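Sourdough, week 5

12 September 2021

I finally have a loaf I'd serve to other people! Tamsin gave me a jar of her starter back in August, and after 4 weeks of dense, gummy bricks I was close to giving up and going back to the bakery in Ormsby. Then yesterday's dough puffed up so high it touched the lid of the bowl.

Two changes, as far as I can tell. First, I stopped going by the clock. The recipe said five hours and my kitchen is freezing, so I let it go until it looked jiggly and full of bubbles (most of the day, as it happens). Second, I used less water. Lachlan had been telling me this since the first brick and I should have listened – wet dough is lovely once you know how to handle it, and I don't yet.

The crust crackled when it came out of the oven. I stood there listening to it like a fool, and then ate two slices with far too much butter.

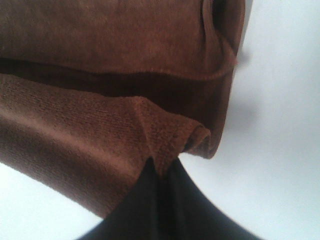

Next up is rye! Kirsty swears by adding caraway seeds and a spoonful of molasses, so I'm trying both. If you have a favorite rye recipe, please leave it in the comments – I'll bake every one of them.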